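Chapter 11
Planning and Paying for Equipment

By the time a robotics project reaches its first purchase order, most of its money has already been promised to something. The choice of task decides the choice of tools, and the tools bring along batteries, cables, floor space and people's hours. This chapter deals with the step between "we want a robot to do this" and "we have what we need to begin."

The running case is Malura, a kitchen-task project at a small lab in Plonddale. Its plan calls for people to carry out household jobs with hand-held grippers so that the recordings can later be used to train a robot arm. 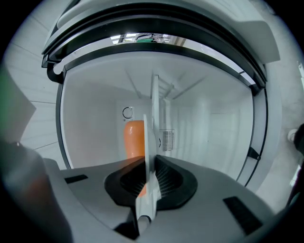
Figure 11.1 Gripper at an open refrigerator.

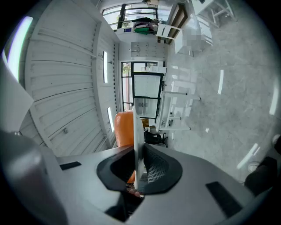

Figure 11.2 Gripper held up toward the room, with the glass door beyond.

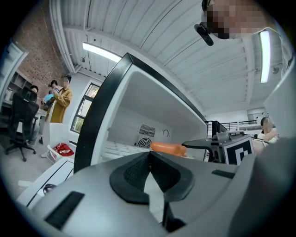 Figure 11.3 Microwave oven with an orange plastic carrot.

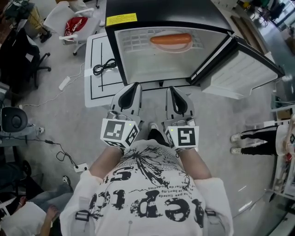 Figure 11.4 Two grippers in use at a countertop toaster oven.

11.1 Start with the task, then the list

A common mistake is to open a supplier's catalog first. Catalogs are arranged by product, and a project is arranged by work. Write the work down before anything else, in plain sentences: which object is moved, where it starts, where it ends, and how many hands it takes.

Malura's first task sheet read "put food in appliance, take food out." That was too short to buy from. It left open whether the appliance would be at counter height or on the floor, whether its door would be opened by hand or by gripper, and whether one person would do the job with both hands. A task that needs both hands needs a pair of grippers at each station, and the equipment line doubles.

Once the sentences are settled, go through them and underline every noun. Each underlined noun is either something the lab owns, something it can borrow, or something it has to pay for. This is slow work and it is worth doing with the people who will run the sessions.

11.2 The four parts of an equipment budget

Capture equipment. Grippers, cameras, head mounts, markers, and the computer that takes in the recordings. This part gets the most attention and is usually priced correctly.

Props and appliances. Refrigerators, ovens, plates, play food. Single items are cheap, but they wear out, get lost and have to match from one session to the next. Buy spares of any small prop at the start, from the same batch if you can. A replacement in a slightly different color may mean a new set of recordings.

Room costs. Power outlets, lighting, shelving, tables, storage. An appliance placed where there is no outlet needs an extension, and a floor with extensions across it needs a safe walking route. Measure appliance doors fully open. A door that swings into the operator's space can take away more room than the appliance itself.

Running costs. Batteries, tape, printed markers, disk space, cleaning, repairs, and wages. New teams leave these out more than any other part, and they are the costs that go on after the grant report has been filed.

11.3 Reading a quote

The lab asked two suppliers, Cladano and Sabbagh, to quote for a gripper pair. Cladano's price was $2119. Sabbagh's was lower, but it left out chargers, shipping and the mounting parts for the markers. With those added, the difference was small enough that delivery time settled the matter.

Jihad Mahasneh, who handled purchasing for Malura, kept a single sheet with one row per quote. The columns were price, what is in the box, what is missing, delivery time, warranty, and the cost of a replacement finger. The last column was added after a phone call with another lab, where soft fingers had been wearing out faster than the brochure suggested.

Ask each supplier the same questions in the same order, and ask for the answers in writing. If a supplier will lend a unit, take the loan. A morning with the device in the real room — with the real oven door and the real table — will bring up problems that a data sheet leaves out.

11.4 Buying in stages

Malura divided its spending into 2 stages. The first covered one complete station and a trial period of some 30 days. The second covered the remaining stations and was released only when the trial had been reviewed.

Staged buying has a price. Volume discounts may be lost, and a model can be discontinued between orders. Against that, the first station shows what the task sheet got wrong while most of the money is still unspent. For a team on its first project, the discount is seldom large enough to justify ordering everything in January.

Before going on to Section 11.5, write a task sheet for one job in your own lab or classroom and underline the nouns. You will use it to build a full budget there.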